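Pandcombe's old computer drop-off is back, and this time it's sticking around

If you've got a dead desktop sitting under the stairs (I've got two, please don't tell my landlord), I have good news. The Pandcombe swap shop is taking computers again starting in March, and it's going to be a regular thing instead of the once-a-year scramble in the library parking lot.

I stopped by the new space on Arnham Street last night, a little after 6, and it's so much nicer than I expected! There's heat, for one. There's also a real front counter, where you hand over your stuff and get a paper slip with a number on it. Mine was 2054, which made me feel like I was at the deli.

The deal is pretty simple. Towers and laptops are free to drop off. The old tube-style monitors cost $3 each, and TVs are still a no, so don't haul one up the ramp like the guy ahead of me did. Anything that can be fixed up gets sold cheap in the shop, and the going price for a working desktop is $40. The rest gets picked over for parts and then goes out with Rulteleck, the recycling outfit that already handles the town's batteries.

I asked about hard drives, because everybody asks about hard drives. You can pull yours before you come in, or sign the form and they'll wipe it. If you want it back afterward you have 28 days to come get it.
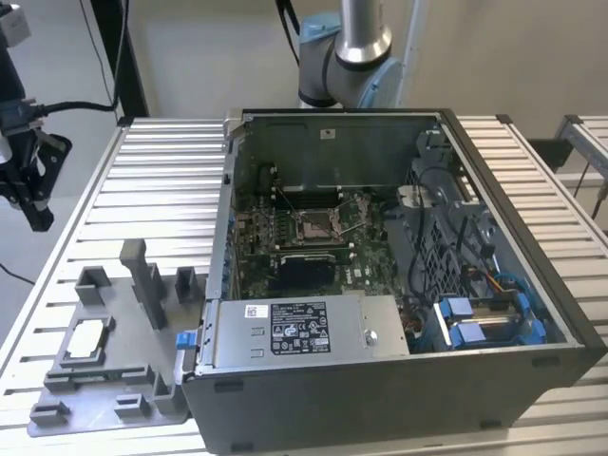
Pandcombe Town News | Reuse and Recycling Desk

An open tower with the processor socket sitting empty is still worth bringing in, by the way. They want cases, memory, fans, cables, all of it. Printers I'm less sure about. I got two different answers, so call first.

Parking is behind the Pearce building, and the side door is the one you want. The front one sticks.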